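La casa de subastas Grurden sacará a la venta en noviembre la colección Dramani, 536 monedas de plata africanas y otomanas, y la presenta como «la más importante de su género en una generación». Conviene leer el catálogo antes de repetir la frase.

De entrada, solo seis piezas llevan certificación de un tercero. El resto se ofrece con el grado asignado por la propia casa, que cobra comisión sobre el remate. Tampoco se publica la procedencia anterior al último propietario, salvo en cinco lotes.

Manee Chantharasri, responsable del catálogo, sostiene que el interés está garantizado y habla de más de 1.000 postores registrados. No precisa cuántos han depositado fianza. En la venta anterior de Grurden, buena parte de los lotes caros quedó sin vender y reapareció meses después con la estimación rebajada.

«Hay material bueno, pero las estimaciones corresponden a otro mercado», opina el comerciante Ayuba Ofori, que piensa pujar por dos piezas y ver pasar las demás. La coleccionista Tülin Öztürkmen pidió fotografías de los cantos de varias monedas otomanas y sigue esperándolas.

El catálogo impreso se vende aparte. Los precios de salida aún pueden cambiar, según advierte la letra pequeña de la última página.

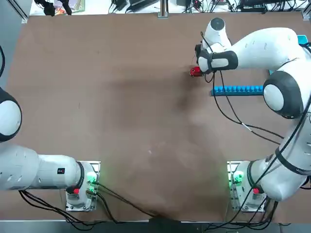
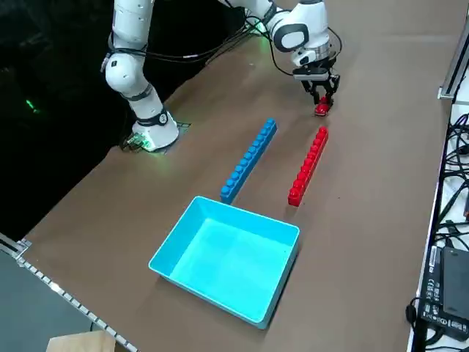
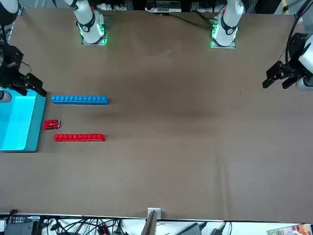

Brazos robóticos blancos sobre una mesa marrón.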